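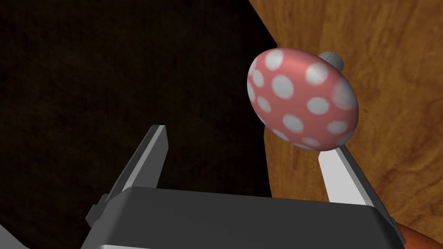
Simulated gripper view: open fingers, pink polka-dot object, wood-grain background.

Movow Sorting Sim, data card

What's in it
602 simulated episodes of a two-finger gripper working with small objects, split into 74 tasks. We hold out 20 tasks for testing. Files are grouped by task, with one folder per episode.

Why we made it
The packing crew at Windmont spends long shifts picking odd-shaped goods out of bins. The arm going in this July takes over the reaching, and the crew moves to checking orders and teaching the arm new items. They chose the task list themselves, and it's so much better than our first draft! Rounded shapes went straight to the top.

Good for
Grasp planning, pose estimation, and trying out a new item before it reaches the floor.

Not good for
Judging pick speed or staffing. Nothing here measures people.

Known gaps
Dark backgrounds can swallow the dark finger. Lighting fixes are coming in the Sallen branch.

Last updated 21st January
Maintainer: Afolabi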